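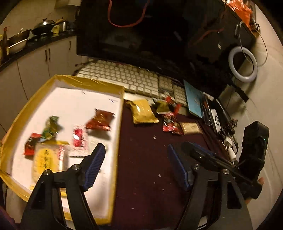

Why does the gripper log a good grasp when the jaws have closed on nothing?

The software decides it's holding something by looking at how far the jaws travelled, and on our unit the zero point for that measurement had moved. Jaws shut on thin air were reading as slightly open, and slightly open is exactly what a thin packet looks like. The unit was pleased with itself all morning.

Log follows, for whoever gets this next.

Ticket: hand-held gripper, false grasp reports
Project: Predameo (sweets sorting, tray and table)
Software: Plonton
Opened: January 4, 2023
Priority: Normal, raised to High, put back to Normal after lunch

Reported fault

Operator squeezes, jaws close, Plonton says HELD. There is no sweet. Operator opens the jaws and Plonton says RELEASED, thereby completing the delivery of nothing to nowhere. The run is saved as a success. Our success rate has never been better and I'd like it noted that I was suspicious of it.

First attempt

Restarted Plonton. Fault still there. Restarted it again in a firmer manner. Fault still there.

Second attempt

Cleaned the blue pads in case there was sugar on them, which would hold the jaws apart. Wiped with a damp cloth, dried, tried again. The cloth came away grubby enough to give me hope. HELD, said Plonton, holding nothing.

Third attempt

Checked the screws at the linkage joints. Toltent's support page says a loose joint gives "inconsistent aperture values". Ours were tight and the aperture values were beautifully consistent, just wrong. Opened a chat with Toltent support and was asked whether the unit was plugged in. It was. Was asked to restart Plonton. See first attempt.

Fourth attempt

Ran the other gripper on the same sweets with the same software. Worked properly: empty jaws gave EMPTY, packet gave HELD. So the fault lives in the one unit and Plonton is only repeating what it's told. I have withdrawn some remarks from the project channel.

Cause

Plonton takes its zero from the jaw position at start-up and assumes the jaws are fully shut. The start-up screen does say "close jaws now", in grey, for 2 seconds. If you are still picking the thing up at that point, with the jaws a little apart, that becomes zero and every reading afterwards is off. On this unit the setting to remember a bad zero between restarts was also switched on, so restarting brought the bad zero back each time, faithfully. Nothing in the change notes says who switched it on. It has been like that since September.

Fix

1. Close the jaws fully and keep them closed.
2. Hold both buttons until the light blinks, then let go.
3. In Plonton, turn off "keep last zero".
4. Squeeze on nothing. It must say EMPTY. If it says HELD, go back to 1 and squeeze harder.

Tested afterwards on the thin flat packets, which were always going to be the awkward ones, and on the fat shiny ones. No false reports so far.

Still to do

Successes recorded with the bad zero need checking by eye before they go anywhere near the training set. I've moved them to a folder called Mai_hold. Please do not tidy this folder.

Asked Toltent if the grey message could be made larger, or red, or stay up longer. Reply received: my feedback is valued.

Status: fixed, left open for the folder.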